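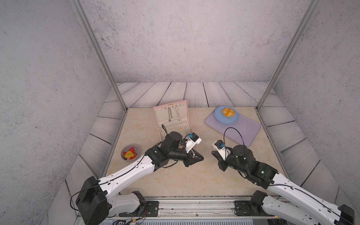

Songül Tokgöz asked whether the jewelry box could stay open for the whole of the display, as she would like visitors to see the necklaces without having to lift the lid themselves. Two members were in favor. One thought the chains would tangle if people kept touching them. It was agreed to leave the lid up and put a "please ask" card next to it.

Minutes of the Traltstead Household Table Group, May meeting
Start: 8 p.m.

1. Minutes of the last meeting
Approved with one correction. The bill for table hire was 202, as shown on the receipt, and the treasury line has been changed to match.

2. Dressing table and snack display
The pink box stays toward the back, with the silver chain on the left side of the lid and the pendant on the right. There was a request to hang a third necklace. Left for now, as the one offered has a broken clasp.

The blue plate with the bun goes on the lavender tray. Kahraman Bakery will supply buns again on the day of the display. They should be picked up in the morning and kept covered until opening. The packet snack stays in the gray bowl. A member asked for unwrapped snacks in the bowl. Not agreed, on account of crumbs on the marble-pattern top.

Tokgöz asked that the tray be wiped before anything is set on it. Last year there was a sticky ring under the plate and it took two people to get it off.

3. Storage
The Brirnitz cupboard is full. Items not used in the last two displays will be offered to members first and then taken to the thrift store. Necklaces are to be taken off the hooks and wrapped singly before the box is closed. Tissue paper is on the bottom shelf.

4. Money
Balance stands at 1,952. A quote from Barkero for new tablecloths was read out. Members felt the old ones would do another year if the hems were fixed. Tokgöz offered to do the hems. Accepted with thanks.

5. Any other business
The lock on the side door is stiff. The hall office has been told.
The kettle is to be returned to the kitchen after each meeting.
A member asked for a list of who owns which items. A sheet will be passed around next time, and owners should put their initials under their own dishes with masking tape.

Actions
Tokgöz: "please ask" card, hems.
All: check the Brirnitz cupboard for anything of theirs before the next meeting.

Meeting closed at 9:15 p.m.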